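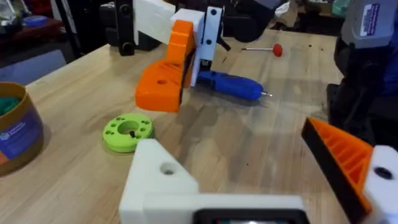 Does a partial payment on a placed account restart the 30-day hold before the next letter goes out?

The hold restarts only if the payment posts to the account itself. A payment sitting in suspense does not touch the hold date, and the letter will go out on the original schedule.

Longer version, for those who asked on the list after the Prolosholm batch went out in November. The hold date is a field on the account record. It gets written by the posting job, which runs at 6 p.m. and looks only at payments matched to an account number. Suspense items have no account number by definition, so the job skips them. The letter job runs later the same evening and reads whatever hold date it finds.

I pulled the batch to see how much this matters. It had 1,404 accounts. Of those, 1,031 had no payment activity and behaved as expected. Most of the remainder had payments that posted the same day. A small group had money in suspense when the letter job ran, and 13 of them got a second letter they should not have received. All 13 have been noted on the account, and the client has the list. 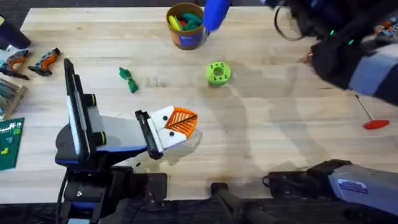 Bench with both arms.

Quoting the earlier message, since two separate issues came up in it:

> We are seeing second letters go out on accounts where the
> consumer says they already paid. The Trindade office has
> the same problem but says it went away when they moved
> the letter job to the morning. Can we do that too?
>
> Also, the balance on the letter does not match the balance
> on the screen for some of these. The letter is higher. Is
> the letter reading from a different place, or is the screen
> wrong?

On the first point, moving the letter job to the morning helps only because someone at Trindade clears suspense before leaving for the day. If suspense is not cleared, the morning run gives the same result as the evening run. I would leave the schedule alone and change the selection rule instead. The rule I have in test does this:

1. Before building the letter file, read open suspense items for the client.
2. Compare last name, zip code and the last four digits of the client reference.
3. If two of the three match an account in the file, pull that account and put it on the review queue.
4. Accounts on the review queue get no letter until a person releases them.

Step 3 will pull some accounts that have nothing to do with the payment. That is acceptable to me. A late letter costs us very little, and a wrong one generates a dispute that has to be answered in writing.

On the second point, the screen is right. The letter file takes its balance from the Jillov extract, which is a copy made at noon. Anything posted after noon shows on the screen and is missing from the letter. The fix is to read the live balance when the file is built. It adds a few minutes to the run. Please do not correct the extract by hand, as the next copy overwrites it and the audit log then shows a change with no source.

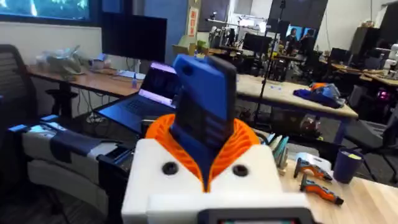 Close view, blue block and orange collar.

Still open:

Clients on the Bulla format send a reference shorter than four digits on older placements, so step 2 needs a fallback. I am leaning toward full street number plus zip code. If you handle a Bulla client and know of a reason that would fail, reply to the list and include the placement month.

The hold length is set per client. Do not assume 30 days when you check an account by hand. Look at the client profile, second tab.

Test results will go in the shared folder once I have run one full cycle with both changes on. Until then, clear suspense before 6 p.m. if you can.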